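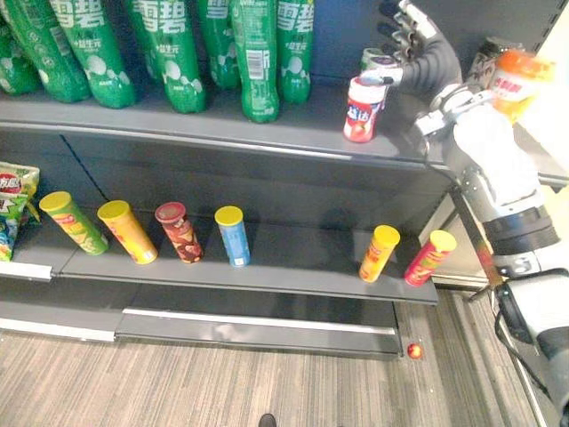

The shelf-picking station at the open day, Sprite along the back of the top shelf and the arm on a small white bottle.

What should I ask at a robot open day?
Posted by quiltedmoose, 19 Sep 2020

Hi all! My daughter and I went to the Jernwood open day in Firisberg and we both came home with our heads full. I run a small corner grocery (we carry more than 200 items, which isn't a lot, but it feels like plenty when you're the one facing the shelves at closing time), so of course I planted myself at the store shelf demo and stayed until my daughter begged for lunch. The folks there were lovely and very patient with me, and then I got shy and asked only one thing, about the price, and they said it wasn't for sale yet. I get to go back in October with a visitor group, and I'd like to do better this time – what would you ask if you had ten minutes with the people who built it? I'm not technical at all, so plain words please!

mulligan_fan
Oh, I love these visits! I went to one at Trirnetti a while back and made the same mistake, standing there grinning and forgetting every thing I'd meant to say. Write your list on a card and keep it in your pocket.

My first question would be how it copes with a messy shelf. Lined-up bottles are one thing, but my own pantry never looks like that, and I bet your store doesn't either by five o'clock. Ask whether it can handle a chip can that's lying on its side, and whether it goes about that differently from one that's standing up.

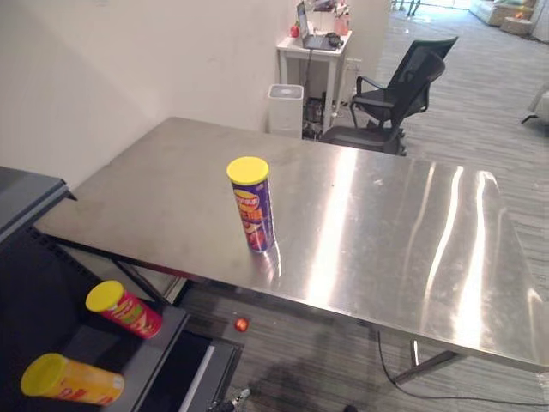 After that I'd get them talking about where things are put down, because picking up gets all the applause and setting down is where I'd be nervous with anything breakable. Ask if you can choose the item yourself, too. They let me do that at Trirnetti and it was the best part of the day – I picked a soup can and felt very important.

Oh, and ask how many tries they count. If somebody says 72 good ones, you want to know if that was out of 100 or out of 170!

baytown_dee
ask about speed. and who picks up what it drops

oldhandcart
I stocked shelves for years, so my questions are dull ones, but here goes. Can it reach the back of a deep shelf without knocking the front row over? Can it read a date and bring the older stock forward? What does it do when a customer steps in beside it? Take somebody along to write down the answers, too. Your daughter sounds like a good choice, if you feed her first.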